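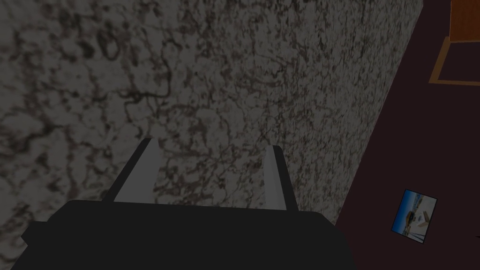

How to seal a granite benchtop at home

When we moved into our unit in Molside, the granite in the kitchen had not been sealed for many years. My neighbour Hagos Tsegaye, who worked with stone before he retired, showed me how to do it on one afternoon. Since then I have done ours three times, and also the one of my sister-in-law. I write the method down here in the order I do it.

First, check if the stone needs it

Many people seal too often. Put a spoonful of water on the stone in a place where you work a lot, for example next to the sink. Wait 15 minutes, then wipe it. If the stone under the water became darker, it drinks water and you can seal. If it looks the same as before, leave it and try again in half a year.

Do the test in several places. In our kitchen the part near the stove was still good and the part near the sink was not. On very dark granite the change of colour is hard to see, so look from the side with a torch.

What you need

A penetrating sealer for natural stone (read on the label if it is for granite)
Methylated spirits, or a stone cleaner with neutral pH
Five or six clean cotton cloths, white or a light colour
A soft paint pad or a small foam brush
Masking tape
Gloves
A kitchen timer

I paid 37 dollars for a small bottle of sealer and it has lasted for three treatments. Do not buy the kind which makes a film on top, because on a kitchen bench it will scratch and then you must strip everything.

Cleaning

Take everything off the bench, also the toaster and the jar with the wooden spoons. Wash the stone with warm water and a drop of dish soap, rinse it twice, and dry it. Then wipe with methylated spirits on a cloth to take away the grease. Open the window and turn off any flame first, also the pilot light if you have an old stove.

No vinegar and no lemon. Granite itself is quite strong against them, but there can be other minerals in the slab which are not, and the old sealer also does not like it.

If you find an oil stain, treat it now. Mix baking soda with a little water to a paste like thick yoghurt, spread it on the stain, cover with plastic wrap and leave until the next day. Take off the wrap, let the paste dry and brush it away. Sometimes it needs two rounds. A stain that you seal over will stay there.

After the cleaning the stone must dry overnight. I know it looks dry after an hour. Hagos was very strict about this point and I have not tried to test him.

Sealing

Put masking tape on the edge of the sink and the tap, and on the wall tiles if they are not glazed. Try the sealer first in a corner which is normally hidden. Some sealers make the colour a little deeper, and you should know it before you do the whole bench.

Work in pieces as large as your arm can reach without stretching. Put the sealer on with the pad, in a thin and even layer, and do not forget the front edge. Set the timer for the time that is written on the bottle. Mine says 5 minutes, but others are different. While you wait, look if some places become dull quickly. They are thirsty and you can give them a little more.

When the timer rings, wipe off everything that is left on the surface. Then take a new dry cloth and buff until the cloth slides easily. This is the most important step. Sealer that dries on top leaves a grey haze, and it is a lot of work to remove.

If you have got the haze already, wet a cloth with fresh sealer, rub the place for a minute and buff it dry immediately. It worked for me the first time, when I had answered the phone in the middle.

A second coat

Look on the bottle how long to wait. Repeat the water test after the stone has cured, and give a second coat only if it still becomes dark. Dense granite usually takes one.

Afterwards

Keep the bench dry for 24 hours, and do not put hot pots on it. Hang the used cloths outside, flat and separate, until they are fully dry before you put them in the bin. Cloths with solvent in a pile can heat up by themselves.

For every day, warm water and a soft cloth are enough. I do the water test each March and write the result on a paper inside the cupboard door.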